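Leaving the bench, eight months on

Posted 21 Nov 2020

I left the lab in March, which as career timing goes was right up there with opening a cruise line. I had a going-away cake booked and everything. The cake was canceled, the building was locked, and I handed in my badge by mailing it to a department where there was no one to open the envelope. As far as I know I am still technically allowed into the cold room.

A few people have written to ask how the new job is going, mostly people who are themselves finishing a doctorate and have the look of someone checking where the exits are. So I'm putting it down in one place, and then I can send a link and go back to my lunch.

The short version is that I used to grow soil bacteria for a living and now I write instructions for a living. My employer is Brulby, a small firm in Cutville that makes sample-tracking software for labs. There are fewer of us than there were people on my old corridor. My title is technical writer, although the contract says "documentation scientist," a phrase I suspect was added so that I wouldn't feel bad.

I did feel bad, for the record. I spent six years learning to do one thing with a particular genus of microbe, and I was good at it, and there was a week in April when I sat at my kitchen table defining the word "dropdown" and wondered if I'd had some kind of accident. My thesis is 355 pages long. The first manual I wrote was four, and the first manual has had more readers. I try to hold both of those facts in my head without sitting down.

What I hadn't expected was how much of the old work would come with me. Writing a protocol that a tired first-year can follow at the end of a long day is the same skill as writing a help page. You assume the reader is smart, in a hurry, and about to skip step three. I had been doing that for years on laminated sheets above the centrifuge and getting no credit for it whatsoever.

The applications were a slog, and I won't pretend otherwise. I kept a spreadsheet, naturally, with color coding. My best near miss was with Nikzad, who do something with diagnostics and took me through four interviews before hiring someone internal. My worst was with Flavano, a flavoring company, where I was asked to describe myself as a taste and said "yeast." I wasn't even a yeast person. I panicked. 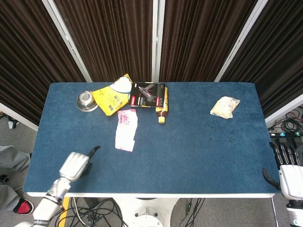
Snack pouch, small steel bowl and company on the blue tabletop.

Money, since everyone wants to ask and few of you do. The starting salary was better than my postdoc offer by $4,000 a year, and it came with dental. I also got back $2,456 from the university for a conference trip I had paid for myself and given up on ever seeing again. It arrived in August with no note. I have decided to think of it as severance.

Things I miss: the smell of autoclaved soil, which I realize is a personal problem. Having a freezer box with my name on it. The feeling when a plate comes out of the incubator and it's the result you wanted, which happened to me perhaps twice. Seminar cookies.

Things I don't miss: going in on a Sunday to feed something that doesn't know me. Reviewer two. The shared calendar for the flow cytometer, on which I once got into a fight over a half-hour slot that neither of us ended up using.

There was one bad stretch in the summer when my last paper came back with revisions and I had to do them in the evenings, with no access to the lab and a coauthor nine time zones away. We got it out. It's been downloaded 184 times so far, and a fair share of those were me checking that the link worked.

If you're in your final year and reading this at midnight, my practical advice is small. Write down what you do in a normal week, in plain words, and leave out the organism. Mine said things like "fixes the instructions" and "explains the machine to visitors," and it read a lot like the ad I ended up answering. Also, ask for the reimbursement in writing.

I'll do a separate post on writing samples, as three of you have asked. It's half drafted. The dropdown section is excellent.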